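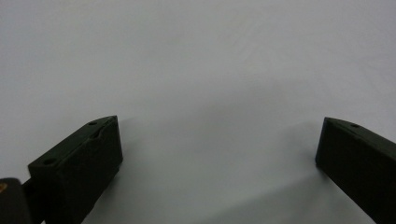
Climo jaws open, nothing in the grip.

Wanted: people with two working hands and a low tolerance for things that feel off

Stasix is looking for 11 people to come in and record handling sessions with our Climo hand-held grippers in June. It's paid, it's indoors, and you don't need to know the first thing about robots. You do need to be willing to stop in the middle of a task and say "hey, this feels weird." I'll explain why that matters so much, because it's the whole reason I'm writing this ad a second time.

I'm Kibet Shemweta and I run the recording sessions for a project we call Temach. You hold a gripper in each hand and do small everyday jobs with them – pick up a box, turn it, set it down, pass it across. The grippers record what your hands are doing, and later a pair of robot arms learns from the recordings. The arms wear the same kind of jaws, so whatever you do, they try to do.

What happened last time

We had a good batch of people in this spring and I thought we were done. Then we put the recordings on the arms and gave them a clear plastic box to lift. The right arm was fine. The left arm closed on the box, kept closing, and cracked the side wall. A piece of plastic came off and hit the safety screen. Sorin Chiriac was standing on the other side of that screen with his coffee, and he was okay, just pretty loud for a minute. The arm did stop on its own, but later than either of us liked.

My first guess was the arm. I spent a long, boring stretch checking the arm and found nothing wrong with it. Sorin's guess was the recordings, and I'm sorry to say he was right.

Inside each Climo there's a little magnet that moves with the jaws, and a sensor reads the magnet to figure out how far open they are. On one of our left-hand units the glue holding the magnet had let go, only partly, so it was slipping a bit every time someone squeezed. Over a session the readings crept further and further toward closed. On the screen it looked like a person with a nice firm grip. The arm believed it and crushed the box.

Once we knew what to look for, we found it in around 30 recordings, and we pulled them all. We also pulled a bunch that were probably fine, since I couldn't prove they were. That hurt!

Here's the part that bugs me more than the glue. When I called people back to ask, several of them said yes, the left one had felt a little strange. Kind of a tiny click, or a soft spot partway through the squeeze. They figured that was normal, or that they were doing it wrong, and they didn't want to hold up the session. I never asked them. That's on me. The old instruction sheet had a full page on how to hold the grippers and not one line about what to do if something seemed broken. It has one now, at the top, in big letters.

So what's different

We re-seated the magnets on every Climo we own, with a small screw clamp as well as glue this time. Before each session, and again at the break, we close the jaws on a metal block of known width and compare the reading. If it's out, the unit goes in the drawer and we use a spare, or you go home early with full pay. I also check the block readings against the recording before it goes anywhere near an arm.

The arms have a lower force limit now, and the box test has to be passed at slow speed first. Whoever's in the room wears eye protection during arm tests, coffee or no coffee. None of that is your job, and you won't be in the room for any arm tests. I'm telling you because if I were answering this ad I'd want to know.

What you'd be doing

You sit at a table and work on a white board with a gripper in each hand. There will be clear boxes again, quite a few of them. They're a pain. They shine, they slide, and it's hard to see exactly where the wall is, and that's why we need careful human recordings of them more than almost anything else. I want slow, ordinary handling. Drop it, pick it up, carry on. A recording with a fumble in it is still useful to us as long as the readings are true.
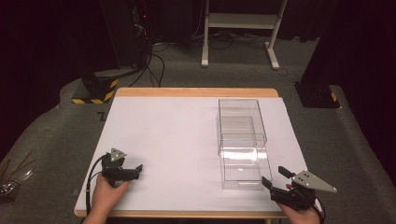

A gripper in each hand and a clear box on the board.

There's a lot of cable in our room. The grippers have cables, the rest of the equipment has cables, and they run across the floor. Please wear closed shoes, and let me walk you to your seat and back out again. Don't step over anything on your own, even if it looks easy. If a gripper cable is tugging at your wrist, or you feel yourself working around it, that counts as something to stop for too.

The jaws can pinch. They move with your own squeeze, so it's about like a clothespin, but keep your loose fingers out from between them and don't hand someone a gripper jaws-first.

When I say stop, here's how it works. You say "stop," you put both grippers down on the board, and the clock keeps running on your pay. I come over, we try the block, and I write down what you felt in your own words. Most of the time it'll be nothing. I had a practice run with a neighbor who stopped five times before the break, and one of those was a cable clip rubbing on the housing that I'd have missed completely. I was delighted and she thought I was being polite.

The practical bits

Sessions are 2 hours with a break in the middle. You can do one session or come back for more, whichever you like. Pay is 40 dollars a session, in full, including sessions we cut short because the gear acted up. If you have to leave early for your own reasons, we'll pay for the part you did and nobody will be weird about it.

We're in the back of the Mutiso building. The door by the loading dock is the one you want (the front entrance has a very nice lobby and no way to get to us). Morning sessions start at 9:30 and afternoon ones at 1:30. There's water, coffee and a fridge. Parking is free but the lot fills up early.

Who I'm hoping to hear from

Adults, left-handed or right-handed, and I'd especially love more lefties. The fault was on a left-hand unit and I'd like hands on it that really notice the difference. Smaller hands are very welcome too, as last time we had mostly big ones. If you cook, sew, fix bikes, pack orders, play an instrument or do anything else where you'd feel a loose screw before you saw it, you're exactly who I have in mind. You should be comfortable sitting at a table and squeezing and releasing with both hands for a while. If you've got a sore wrist or anything going on with your thumbs, tell me and we'll talk it through first. I'd hate for you to come in and hurt.

If you were here in the spring, please come back. You didn't do anything wrong, your time was paid for and it stays paid for, and you already know where the bathroom is. I'd really like to have you try the repaired left unit and tell me whether that soft spot is gone.

What we record

The grippers record where they are and how far open they are, and cameras record the table and your hands. We don't need your face and we don't keep sound. Names are kept apart from the recordings. You can ask us to delete your session, and we'll do it, although once an arm has learned from it we can't pull it back out of the arm. I'll go over this with you before you sign, and you can take the form home to read first.

How to get in touch

Send a note to the Temach sessions desk at Stasix with your name, which hand you write with, and whether mornings or afternoons are better. No resume please. Instead, tell me in a line or two about a time a tool or a machine felt wrong to you and what you did about it. "I ignored it and it broke" is a fine answer, I've got one of those myself.

Sorin or I will write back with some times. If you have questions about the cracked box, or want to read the write-up before deciding, just ask. It's short, and it has Sorin's drawing of the magnet in it.

Kibet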